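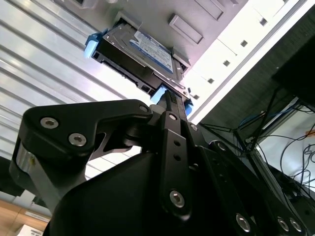

Als Festplattenfriedhof bezeichnet man umgangssprachlich eine Ansammlung ausgemusterter Datenträger, die weder benutzt noch entsorgt werden. Der Begriff ist seit den neunziger Jahren in Büros und Privathaushalten gebräuchlich und hat sich dort gehalten, obwohl Friedhöfe im Allgemeinen besser beschriftet sind. Gemeint sind vor allem magnetische Laufwerke im 3,5-Zoll-Format, in weiterem Sinne auch Disketten, Bandkassetten und jene USB-Sticks, die auf Messen verteilt werden. Solange ein Laufwerk im Gehäuse sitzt, etwa in einem schwarzen Einbaurahmen mit hellblauen Entriegelungslaschen, gilt es nach verbreiteter Auffassung noch nicht als Teil des Friedhofs. Diese Grenze ist allerdings umstritten, denn auch ein eingebautes Laufwerk kann seit Jahren von niemandem mehr gelesen worden sein.

Begriff und Abgrenzung

Vom Archiv unterscheidet sich der Festplattenfriedhof durch das Fehlen eines Verzeichnisses, vom Elektroschrott durch die Absicht, irgendwann noch einmal nachzusehen. Diese Absicht ist das eigentliche Merkmal. Sie wird selten in die Tat umgesetzt, aber auch selten aufgegeben. Im Englischen ist gelegentlich von »drive drawer« die Rede, was den Aufbewahrungsort treffender benennt und weniger feierlich klingt.

Als Sonderform gilt das sogenannte Zwischenlager. Dabei werden die Datenträger beim Umzug in einen Karton gelegt, der mit dem Vermerk »wichtig« versehen und nach der Ankunft nicht geöffnet wird. Beim nächsten Umzug genießt ein solcher Karton erfahrungsgemäß Vorrang vor dem Geschirr.

Entstehung

Die meisten Bestände wachsen unauffällig. Ein Rechner wird ersetzt, die Daten werden übertragen, und das alte Laufwerk bleibt vorsichtshalber liegen, bis sich das neue bewährt hat. Einen Zeitpunkt, zu dem sich ein Laufwerk bewährt hat, kennt die Praxis nicht. In Unternehmen kommen Aufbewahrungsfristen hinzu, deren Beginn dokumentiert ist und deren Ende in die Zuständigkeit einer inzwischen aufgelösten Abteilung fällt.

Ein gut belegter Fall ist der Kartenverlag Findstead, der bei der Räumung seines Standorts in Flonden 154 Laufwerke in einem Aktenschrank vorfand. Lesbar waren davon 54. Der Inhalt bestand überwiegend aus Sicherungskopien anderer Sicherungskopien, dazu kamen die Einladungen zu einem Sommerfest im August, das Jahr war nicht mehr zu ermitteln. Die gesuchten Druckvorlagen fanden sich später auf Papier.

Haltbarkeit

Festplatten speichern Daten auf rotierenden, magnetisch beschichteten Scheiben. Im ausgeschalteten Zustand nutzt sich die Mechanik zwar kaum ab, doch können Schmierstoffe altern und elektronische Bauteile ausfallen. Wie lange ein gelagertes Laufwerk lesbar bleibt, hängt von Bauart, Temperatur und Luftfeuchtigkeit ab. Hersteller äußern sich dazu zurückhaltend, Besitzer um so zuversichtlicher.

Häufiger als das Laufwerk versagt die Umgebung. Es fehlt der passende Anschluss, das Netzteil oder das Programm, mit dem die Dateien angelegt wurden. Passende Kabel liegen in vielen Haushalten durchaus vor -- in einer anderen Schublade, die ihrerseits als eigenständiges Forschungsgebiet gelten darf.

Löschung und Entsorgung

Das einfache Löschen von Dateien entfernt in der Regel nur die Verweise auf die Daten. Für eine wirksame Löschung werden magnetische Laufwerke vollständig überschrieben, entmagnetisiert oder mechanisch zerkleinert. Das im Privatbereich beliebte Durchbohren erschwert das Auslesen erheblich, liefert aber vor allem ein gutes Gefühl und Metallspäne. Ausgediente Laufwerke gehören nicht in den Hausmüll und werden bei Sammelstellen für Elektroaltgeräte angenommen.

Rezeption

Die Kulturwissenschaftlerin Ada Farina widmete dem Thema den Band »Schublade, unten«, in dem sie das Aufheben von Datenträgern als eine Form höflicher Verdrängung beschreibt. Für die Untersuchung befragte sie Haushalte in Sala fast 10 Jahre lang, wobei der Kreis der Teilnehmenden schrumpfte und die Bestände zunahmen. Kritiker bemängelten die dünne Quellenlage. Ein Teil der Interviews war auf einer externen Festplatte abgelegt worden.

Das Museum Plikum zeigte eine Ausstellung zum selben Thema. Sie umfasste zwei Räume, von denen der zweite laut Begleitheft »zur späteren Sichtung« geschlossen blieb.

Siehe auch: Datensicherung, Digitale Langzeitarchivierung, Kabelsalat, Prokrastination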